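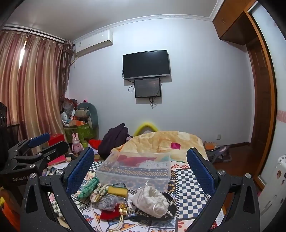
El alquiler temporal de habitaciones y pisos amueblados tiene reglas propias, y casi todas las dudas que recibimos en Gatis se repiten de un contrato a otro: la fianza, los plazos, los suministros, lo que se puede cambiar y lo que no. Lo que está fijado a la pared forma parte del inventario. En un dormitorio como este eso incluye el televisor, el panel más pequeño que tiene debajo, los cables que cuelgan y el aparato de aire acondicionado de arriba, junto a la moldura; las cortinas de rayas y su barra también se anotan. Las respuestas de esta página valen para los edificios Drergate y Kereama. Si su contrato es anterior a abril, algunas condiciones pueden ser distintas y prevalece lo que usted firmó.

Categoría: Inquilinos / Antes de entrar, durante y al salir
16/7/20 — Redacción de Gatis

¿Cuál es la estancia mínima y la máxima?

La mínima es de 4 semanas. La máxima en régimen temporal es de 182 días, contados desde la fecha de entrada que figura en el contrato, aunque usted recoja las llaves más tarde. Si quiere quedarse más tiempo hay que firmar un contrato nuevo, con otras condiciones de fianza y de preaviso. No se prorroga el anterior.

¿Cuánto se paga de fianza?

500 euros por habitación, en un solo pago y antes de la entrega de llaves. En los pisos completos la fianza equivale a una mensualidad. No aceptamos fianzas en efectivo.

¿Puedo usar la fianza para pagar el último mes?

No. La última mensualidad se paga como las demás.

¿Cuándo se devuelve?

Después de la revisión de salida y de la lectura de contadores. Si no hay nada pendiente, la transferencia se ordena en los diez días siguientes. Si hay descuentos, recibirá antes un detalle por correo electrónico y tendrá una semana para contestar. Las cuentas bancarias de fuera de la zona euro pueden tener comisiones que paga el inquilino.

¿Qué documentos hacen falta para reservar?

Documento de identidad o pasaporte en vigor, un justificante del motivo de la estancia (matrícula, contrato de trabajo, carta de la empresa, cita médica) y un número de cuenta. A los estudiantes sin ingresos se les pide además un avalista. El avalista puede vivir en otro país, pero tiene que firmar el mismo documento que el inquilino y enviarlo completo, con todas las páginas.

¿La reserva garantiza una habitación concreta?

Garantiza el tipo de habitación y el edificio. La habitación concreta se asigna la semana anterior a la entrada. Si necesita una planta baja o una habitación cercana al ascensor por motivos de salud, indíquelo en el formulario de reserva — en el campo de observaciones, no en un correo aparte.

¿Qué gastos están incluidos en el precio?

Agua, internet, comunidad y tasa de basuras. La electricidad está incluida hasta el límite mensual que aparece en el anexo 2 del contrato. Lo que pase de ese límite se factura al final de cada mes según la lectura del contador. En los pisos completos de Kereama no hay límite incluido y toda la electricidad se paga aparte.

El aire acondicionado, ¿se cobra como extra?

No hay un recargo por tenerlo. Su consumo entra en la lectura general de electricidad. Los filtros los limpia nuestro servicio de mantenimiento dos veces al año, con aviso previo. Si el aparato gotea o hace ruido, apáguelo y abra una incidencia. No lo desmonte ni llame a un técnico por su cuenta: esas facturas no se reembolsan.

¿Puedo mover o quitar los muebles?

Puede cambiar de sitio los muebles que no estén anclados. Al salir tienen que estar donde indica el inventario. No disponemos de trastero para guardar lo que usted no quiera usar, así que la cama, el armario y la mesa se quedan en la habitación durante toda la estancia.

¿Puedo hacer agujeros en la pared?

No. Tampoco se pueden usar adhesivos fuertes ni pintar. Para colgar algo ligero sirven las tiras removibles, siempre que se retiren despacio y tirando hacia abajo. Si al quitarlas se levanta la pintura, se descuenta el repaso de ese paño de pared según la tabla de precios del anexo 3.

¿Y mover el televisor?

Los soportes de pared no se tocan. Puede conectar sus propios aparatos, pero deje los cables existentes como estaban. Si le falta el mando a distancia el día de entrada, anótelo en el inventario.

¿Qué es exactamente el inventario de entrada?

Una lista de todo lo que hay en la vivienda y del estado en que se encuentra. Se entrega con las llaves y usted tiene 48 horas para revisarla, añadir lo que falte o esté dañado y devolverla firmada. Las fotos se pueden adjuntar desde el área de inquilinos de Vorent, el programa que usamos para los contratos y las incidencias. Pasado ese plazo, el inventario se da por aceptado. Los desperfectos que no figuren en él se consideran posteriores a la entrada.

Conviene mirar sobre todo el colchón por los dos lados, las juntas de la ducha, las persianas, las cortinas y el interior de los armarios de cocina. Son los puntos en los que suele haber desacuerdo al salir.

¿Cómo aviso de una avería?

En Vorent, apartado «Incidencias». Escriba qué ocurre, desde cuándo y si se puede entrar en la vivienda en su ausencia. Para fugas de agua, falta total de luz o problemas con la cerradura hay un teléfono de urgencias, cuyo número está en la carpeta de bienvenida. La extensión es la 3023. Las demás averías se atienden en horario de oficina.

¿Quién paga las reparaciones?

Las averías por uso normal las pagamos nosotros. Las causadas por golpes, líquidos o mal uso las paga el inquilino. Las bombillas y las pilas de los mandos corren por cuenta del inquilino, igual que los desatascos del lavabo o de la ducha a partir del primer mes.

¿Pueden dormir invitados en la habitación?

Hasta tres noches seguidas por invitado, con aviso al resto de compañeros si el piso es compartido. Estancias más largas requieren autorización por escrito. El subarriendo no está permitido en ningún caso y es motivo de resolución del contrato.

¿Se admiten animales?

En Drergate no. En los pisos completos de Kereama se admite un gato o un perro pequeño, con una fianza adicional que se fija en el contrato. Los perros de asistencia se admiten en los dos edificios sin coste.

¿Me puedo empadronar?

Sí, si la duración del contrato lo permite según las normas del ayuntamiento. Pida el certificado en la oficina con cinco días de antelación.

¿Qué pasa si tengo que irme antes?

Hay que avisar por escrito con 30 días. Si avisa con menos tiempo, se cobra la parte que falte hasta completar ese plazo. Un mensaje al compañero de piso o una llamada a la oficina no cuentan como aviso — solo el formulario de baja.

¿Cómo tengo que dejar la vivienda?

Vacía de objetos personales, con la nevera descongelada, la basura bajada y la limpieza hecha. Las sábanas y toallas de la casa se dejan sobre la cama, sin lavar. Las cortinas no hace falta descolgarlas. Si la limpieza no es suficiente se descuenta la tarifa fija del anexo 3. Las llaves se entregan en mano durante la revisión o en el buzón de la oficina, en un sobre con el número de contrato.

Inicio | Edificios | Reservas | Preguntas frecuentes | Área de inquilinos | Contacto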